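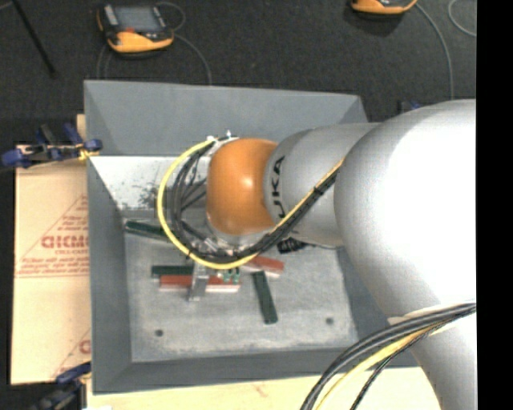
March – Kovby dye bath, second round

Carrying on from the last page. Wool skeins, same cone as before, scoured and left to soak overnight. Trying to get the eucalyptus orange back after it went mustard on us in the last batch.

Bark and leaf went in the big pot just after 7 am. Bark is from the Nivport bag, leaf from the tree behind the shed. Don't mix them up again, the labels have come off two of the tubs and I've redone them in paint pen.

Pot 1: leaf only, no mordant
Pot 2: leaf plus bark, no mordant
Pot 3: leaf plus bark, alum

Held at 77 degrees for the first hour, then let pot 2 creep up to a simmer. Colour only moved once it was properly simmering. Rust at first, then a decent burnt orange by morning tea. Pot 1 stayed a sort of weak tea for ages – took it off, put it back on, still weak tea. Pot 3 went yellow straight away, so alum is what did it last time. Keir Baird said as much in his notes and I didn't read them. Sorry Keir.

Dry weights: skeins 41 g each, leaf 167 g per pot. So a touch over 4 to 1 which is what Chettiar's old sheet calls for. Her sheet says double that for bark but doesnt say whether the bark is soaked first. Mine was dry. Ask her.

Water. Used tank water for all three. Town water last time, and I reckon that's half the problem, the town stuff here is hard as nails. Need to run pot 2 again with town water and change nothing else. I keep changing three things at once and then writing "interesting" in the margin.

Rinse: pots 1 and 2 ran clear on the second bucket. Pot 3 still bleeding yellow after the fourth, gave up, hung it at the far end of the line away from everything. Pegs need a scrub, there's old indigo on them and it's marked one skein near the tie. Small mark. Will cut it out for the sample card.

Light test: strips off pots 1 and 2 taped to the north window, half under foil. Leave them alone till the end of the month please. Last lot got binned in a tidy up.

Plavmont order – they want the orange for the blanket edging, and want to see a card before they commit. Not sending pot 3. Pot 2 is close but a bit brown next to their swatch. Could try younger leaf, the red tips, there's heaps of regrowth along the fence.

To get:
– more alum (for the onion skins, not this)
– gloves, medium
– gas bottle, nearly out
– second thermometer, the one in pot 3 was reading low againn

Spent leaf is in the green tub by the door. Still has some colour in it I think. Will try it for an exhaust bath tomorrow if the gas lasts.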